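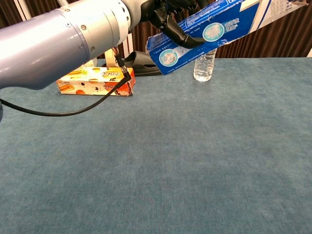
Black fingers, closed tight.

Listening club: the Nurnholm business, all of it

Those of you who came to the December meeting will remember that we agreed to try something shorter this time. We then picked The Nurnholm Ledger, which has 77 episodes. In our defence, the first few are quite brisk, and by the time the host had started reading out the harbour insurance correspondence it was too late to back out with dignity.

For anyone who hasn't started, the case is a theft from a shipping office in a small port called Nurnholm. A safe was emptied over a holiday weekend, a clerk vanished, and the clerk's bicycle was found leaning very neatly against the wrong house. Nothing violent happens until well into the second series, and even then it's mostly a dispute over a boat. If you only like your true crime with bodies in it, you may want to sit this one out and rejoin us for the next.

Opinion in the group is split. One half thinks the clerk did it, took the night ferry and lived out a blameless old age running a hardware shop. The other half thinks the clerk was the only person in the building who didn't do it. I was in the first camp until the episode about the spare keys, moved smartly to the second, and have now been talked back again by a man in the queue at the chemist's who doesn't even listen to it.

The makers, Tetier, have form here. Their earlier series on the Larham post office fraud was the one with the endless piano, and you'll be pleased or sorry to hear that the piano is back. It turns up whenever somebody opens a filing cabinet. Several members have complained that they now feel dread when looking for the gas bill. I would add that the host has a habit of stopping dead before the advertisements with "and that was when everything changed", after which you sit through three minutes about mattresses and find that what changed was the office opening hours.

Still, the research is very good. They found the original rota. They spoke to two people who worked in the building at the time, both well into their eighties and neither able to stand the other, and the interview where each corrects the other's account of the tea arrangements is the best hour I've heard this year. It's also where the real clue is, if you ask me, and I shall be bringing notes.

There is a book as well, for those who prefer paper. It runs to 205 pages with a decent map and a dreadful index (look up "safe" and you get the chapter on swimming). Our copy is doing the rounds. Whoever has it now has had it for a while, and the waiting list has begun to mutter. Please pass it on even if you haven't finished, and please stop underlining things in it. One reader has written "LIAR" in the margin beside a perfectly ordinary weather report.

We meet in the back room at Barrios as usual, in 2 weeks' time. Try to have got as far as the coroner's letter. If you've heard the final episode, keep it to yourself, and that includes meaningful looks over the cake. Last time one such look cost us the entire ending of the Larham series and a friendship of long standing.

Suggestions for what we do next should go in the tin on the counter. So far it holds a poisoning, an art forgery, another poisoning, and a receipt for a toasted teacake.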